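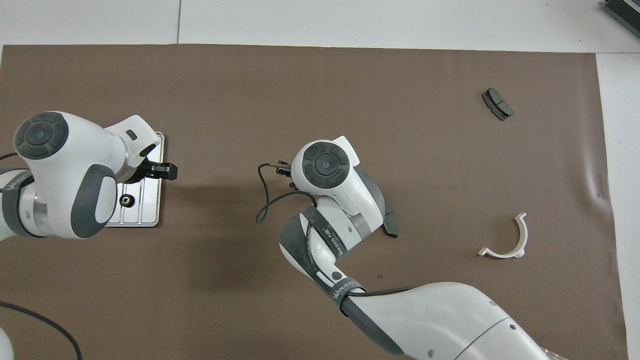 Brown paper on the table, with a ridged white tray and a small black knob.

The word for the thing on the lid

Firouzeh Ranjbar was for many years a teacher of languages in a secondary school in Soltov. In her free time she has been making a dictionary of the small things in a house: lids, hooks, handles, knobs, stoppers, the ring on a curtain, the little foot under a cupboard. It has now 2762 entries in four languages, and it will be printed next year by the publishing house Vilari. I met her in July at her home, where we talked for one long afternoon, mostly in English, which is the third language for her and the second for me.

I asked first how a person comes to such a subject. She answered that it began with a shame.

"I moved to this country when I was twenty-six, and I had a good diploma," she said. "I could read novels. I could write a letter to the city office and they would think that a lawyer wrote it. Then the lid of my cooking pot lost its knob, and I went to the hardware store, and I stood in front of the man and I had no word. I showed with my fingers. He brought me a button, then a cork, then a door handle. There were people behind me. I said thank you and I bought the cork."

She still has the cork. She did not tell this as a funny story, although I laughed, and after a moment she laughed also.

At school, she explained, we learn the words for big things and for ideas. A student after three years can speak about the environment and about the role of the newspaper. The same student cannot say that the chain of the bath plug is broken. In her opinion the textbooks are written by people who never had to live in the language they teach. "They think you will arrive as a tourist or as a minister," she said. "They do not think you will arrive with a pot."

For the first years she wrote the words only for herself, on the backs of envelopes. When she began to teach, she gave them to her pupils, and later to their parents, who wanted them more than the pupils did. One of these parents was Omid Rezaei, a plumber, and it is his name that stands beside hers on the title page. I spoke with him by telephone some days later.

"She asked me what I call the flat ring inside the faucet," he remembered. "I told her. Then she asked what my boss calls it, and what my boss's father called it, and what is written on the bag when I buy it. It was four different words. I had worked with this ring for years and I never noticed."

This became the method of the book. For each thing there is the word in the catalog, the word in the store and the word in the kitchen, and they are often not the same. Ms. Ranjbar is strict about this order. The catalog word is given last, in smaller letters, because with the catalog word, she says, you will be understood by the factory and by no other person.

The question of where to get the kitchen words was harder. A family does not know that it has its own words, so it is useless to ask for them directly. In the beginning she sent out a printed list with the question "What do you call this in your home?" and the answers came back very clean and very correct, as if from an examination. People had looked in other dictionaries before they answered. She threw the list away. After that she wrote to readers of a local weekly and asked them for something else: to tell her about an object in the house that was broken and not yet repaired.

"For this everyone has time," she said. "They write two pages. They are angry at the husband, they are angry at the landlord, and in the middle of the anger is the word I need."

She received 977 letters. I was allowed to read from one box of them. A man writes about a drawer which opens by itself at night. A woman describes for a page and a half the hook on which her mother hung the oven cloth, and only at the end one understands that the mother has died and the hook was taken by a brother. Ms. Ranjbar has taken from this letter a single word, a childish form of "hook" that is in no other source, and it stands in the book with the note "one family."

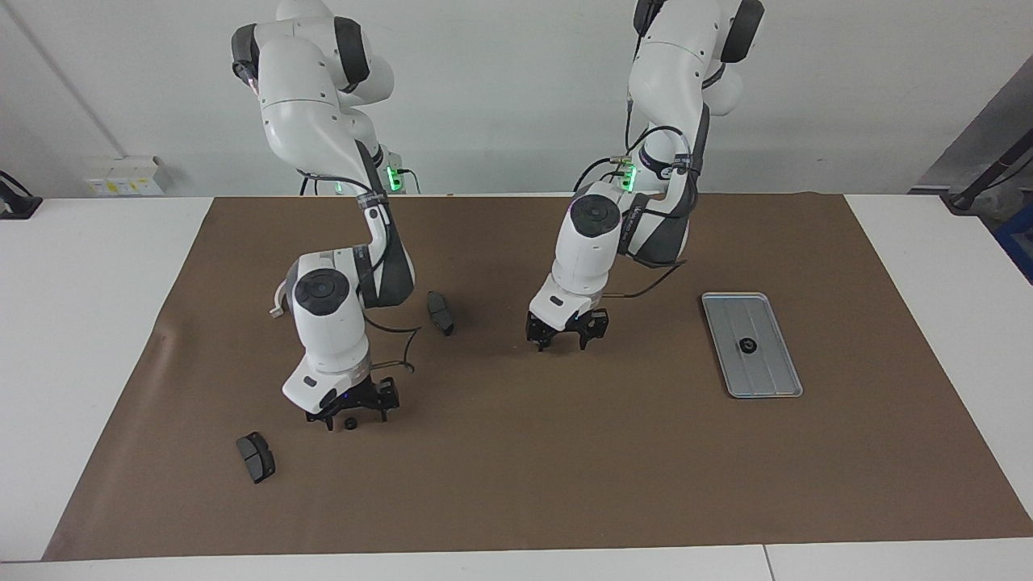

A small black round piece on the brown paper.

I wanted to know if a word of one family belongs in a dictionary. Here we came to the only point where she became a little sharp with me.

"Who decides how many families?" she asked. "If I say ten, you will ask why not nine. I write 'one family' and the reader knows what he has. It is honest. What is not honest is to leave it out and then to say the language has no word."

Not all the people who helped her agree. Vilhjálmur Juhl, who read the Danish and Icelandic part of the manuscript, told me that he had wanted to take out many of these words. He is a retired editor and he speaks slowly and very exactly. "A dictionary should be something you can rely on in a store," he said. "If a young person from abroad goes to the counter and uses the word of Firouzeh's one family, he is again in the same place where she was with her pot." They wrote to each other over this for a whole winter. In the end the words of one family stayed, but they are printed in italics, and Mr. Juhl wrote a short foreword to his part in which he warns against them. Ms. Ranjbar translated the warning herself and says it is the best written page of the book.

The largest group, to my surprise, is not knobs or handles but everything that closes. There are 111 entries for lids, caps, stoppers and covers. She thinks that this comes from food. What must be kept closed is what one has worked for, and it gets more names. In her own mother's house in Shiraz there was one word for the lid of the pot in which rice was cooked and another for the same lid when it was used on the soup. "It was one lid," she said. "I am sure of it, it had a dent." Her cousin Houshang Taheri, who grew up two streets away, does not know the second word and believes she has invented it as a child. It is in the book. One family.

We took tea, and she brought a plate of dry cookies with cardamom. While she was in the kitchen I looked at her shelves. She owns fewer dictionaries than I expected and a great quantity of old mail order catalogs, some tied with string. The oldest are from a company named Skuletti, which sold fittings for furniture and had drawings of every piece. She prefers the drawings to photographs. A drawing, she told me when she came back, shows the thing that is meant, and a photograph shows also the dust.

The book will nevertheless have no drawings. This was decided by the publisher for reasons of price, and she was unhappy for a long time. Uzma Awan, her editor at Vilari, defends the decision. "With pictures it would be up to 112 pages longer, and heavier, and people would look at it instead of reading it," she said to me. "Firouzeh describes things very well. When she writes 'the part you hold when the pot is hot,' I do not need a picture." The descriptions are in fact what I liked most. The entry for a doorstop says: "It lies on the floor and you find it with your foot." For the plastic clip on a bag of bread she has written only: "Always lost. See also: clothespin."

I asked what her former pupils think of it. Many of them write to her, she said, and what they send now is mostly corrections. The young people have other words, often English ones, and they use a single word for ten things. She does not complain about this. She finds it interesting which of the ten things will get its own name back first, and her guess is the shower, "because there you are wet and you have to shout to somebody."

There will be a second volume if the first one sells. She would like it to be about sounds, for instance what one calls the noise of a refrigerator at the moment when it stops. She has begun already with a new stack of envelopes. Mr. Rezaei has told her that he will help again, but this time he wants to be asked in the evening, after eight, when he has eaten.

Before I left I asked about the pot. She still cooks with it. The cork was on the lid for many years and became black, and later Mr. Rezaei put a proper knob on it, with a screw from below. I asked what she calls it, the knob, when she is alone in the kitchen. She had to think. Then she told me a word in Persian and asked me not to print it, as she has not yet checked it with her cousin.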